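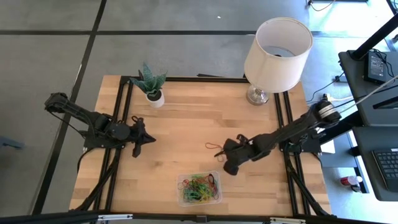
Figure 4-1. Rectangular table with butcher-block top.

4 Oiling and Care of the Wood Top

This section applies to Surkix butcher-block tops supplied unfinished or factory oiled. It does not apply to tops sealed with varnish or lacquer. If the type of finish is unknown, place a drop of water on the underside. Water that darkens the wood within a few minutes indicates an unfinished top or one that is due for oil.

4.1 Materials

Undimov 626 wood oil
Sandpaper, 180 and 240 grit
Lint-free cotton cloths
Soft brush or vacuum with brush attachment
Nitrile gloves
Metal can with lid, filled with water

CAUTION: Cloths soaked with oil can heat up and catch fire without a flame. Put used cloths in the water-filled can immediately and close the lid. Do not leave them folded or in a pile.

4.2 Preparing the Surface

1. Wipe the top with a damp cloth and mild dish soap. Wipe again with clean water and let the wood dry overnight.
2. Check the glue lines between strips. Do not oil over an open joint. See Section 6, Repairs.
3. Sand with 180 grit along the length of the strips. Use light, even pressure. Do not sand across the grain.
4. Repeat with 240 grit.
5. Remove all dust, including dust in screw holes and along the edges.

Note: A factory oiled top in good condition needs only the 240 grit pass.

4.3 Applying the Oil

Work at a room temperature of 73 °F where possible. In colder rooms the oil thickens and takes longer to cure.

1. Stir the oil. Do not shake the can.
2. Pour a small amount onto a cloth and spread it along the grain in a thin film.
3. Coat the end grain last. End grain absorbs more oil and may need to be wetted a second time.
4. Wait 15 minutes, then wipe off all oil that has not soaked in. Oil left standing on the surface dries sticky.
5. Let the first coat cure for 24 hours.
6. Apply the second coat in the same way. 2 coats are sufficient for an unfinished top. A factory oiled top needs one.

Note: Coat the underside on the same schedule. A top oiled on one face only can cup as humidity changes.
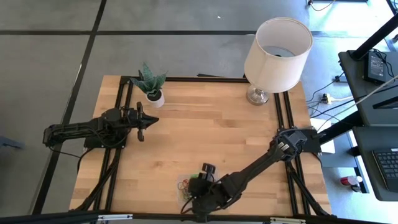 One owner reports that the end grain on a Surkix top still felt dry after the second coat, and that a third application on the ends alone, wiped off after 10 minutes, corrected it without darkening the rest of the surface. The same owner suggests marking the date of each coat on the underside in pencil.

Extra coats on the end grain are acceptable. Allow the full curing time between them.

4.4 Curing and Return to Use

Light use is permitted 24 hours after the last coat. Keep water and heavy objects off the surface for 4 days. Use felt pads under items with rough bases.

4.5 Routine Care

Wipe up spills promptly. Do not use ammonia, bleach or scouring pads. Re-oil when the surface looks pale or feels rough.

For water rings, sand the affected area lightly with 240 grit and apply one coat of oil, blending outward along the strip. For dents and burns, go to Section 6.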